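Szabó Cup practice thread

ribcage88: Our club's PC teardown task is 600 points, 300 of them for cables. I'd leave the blue SATA loop till last – it's in everyone's way!

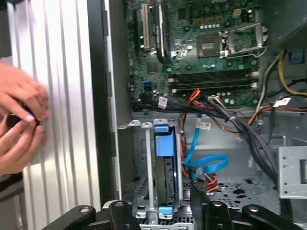

Hands in on the left, gripper at the bottom.

zeltier_fan: Nah, cable first. Coming down from the right like this, I'd worry about the fingers snagging.
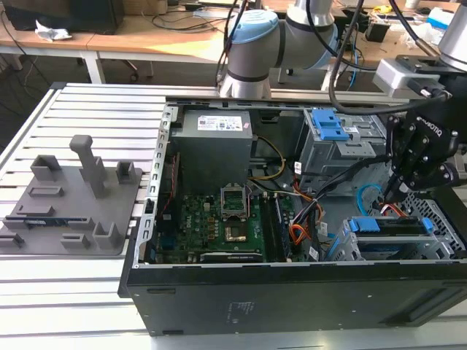

Re: cable first?

ribcage88: Disagree, we lost 3 runs that way. Look how close the fingers get to the drive cage.
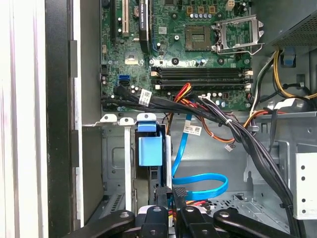

Buvov, 24/04/2023

mod_priteo: Both orders are legal, I checked the rules. Memory slots stay empty for the June round too. Please post your run logs in room 804's thread, okay?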